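How to start a fan page for a singer and keep it alive the first year

I run a fan page for the singer Rimumine. When I opened it, I had 30 followers and most of them were my cousins and classmates. Now there are 3,276. It is not a big page, but people write to me every week to ask how to make one for their own favorite artist, so I decided to put all my advice in one place.

Before you begin

Check which pages exist already. Type the name of the artist with the words "fans", "news" and your country. If there is already a good page in your language, write to the owner and ask if she needs help. Two weak pages are worse than one strong page, and you will learn faster with somebody who has the experience.

If you still want your own page, choose a name which says clearly that it is from fans. I put the word "fans" in the name and again in the first line of the profile. Without it, people will send you messages as if you were the singer, and some of these messages are very personal.

Step 1. Make a list of sources

Write down where the real news comes from: the official account, the record label, the concert halls, the musicians in the band. For Rimumine the label is Trokard, and they publish the tour dates always in the morning, so I look at their site before 10 a.m. and then I am free for the day.

Gossip sites are not on my list. I read them sometimes, I admit, but I do not repeat what they say.

Step 2. Decide how often you post

Three posts a week is enough. In February, when there was no tour and no new song, I had nothing to say for many days and I began to post old photos with sad music. I lost 102 followers in that month. After that I prepared some quiet-time posts in advance: lyrics with translation, the story of an old album, a poll about the best dress from a video. 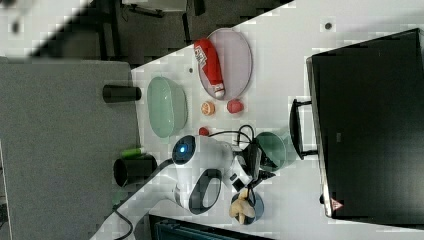 Step 3. Write the post

Put the news in the first sentence. "New song comes out at midnight" is good. "You will not believe what our queen has prepared" is bad, and your readers must open the post to learn anything at all.

Then give the source. One short line at the end is enough, for example: Source: Trokard. If the news is from an interview in another language, say that the translation is yours. I once translated "break" as "separation" and for one evening half of the page believed that the band was finished. It was a holiday of two weeks.

Step 4. Be careful with private life

Illness, family, a new boyfriend, a divorce - wait until the artist speaks about it herself. When she speaks, use her own words and do not add your opinion about how she looks or feels. Close the comments if they become ugly. You can open them again the next day.

Step 5. Photos and videos

Ask the person who took the photo, and write their name under it. Most concert photographers answer quickly and say yes. The Avis concert hall has a page with its photo rules, so look if your local hall has something similar. For videos, share the link from the official channel and do not upload the file again. My first account was blocked for this and I had to start from zero.

Step 6. Find a second person

After some months you will be tired or you will have exams. Give the password to one friend you trust, and agree who answers the messages and who writes the posts. Change the password if this friend leaves the page, also if you part on good terms.

If you have a question about a step, leave it in the comments. I read them in the evening.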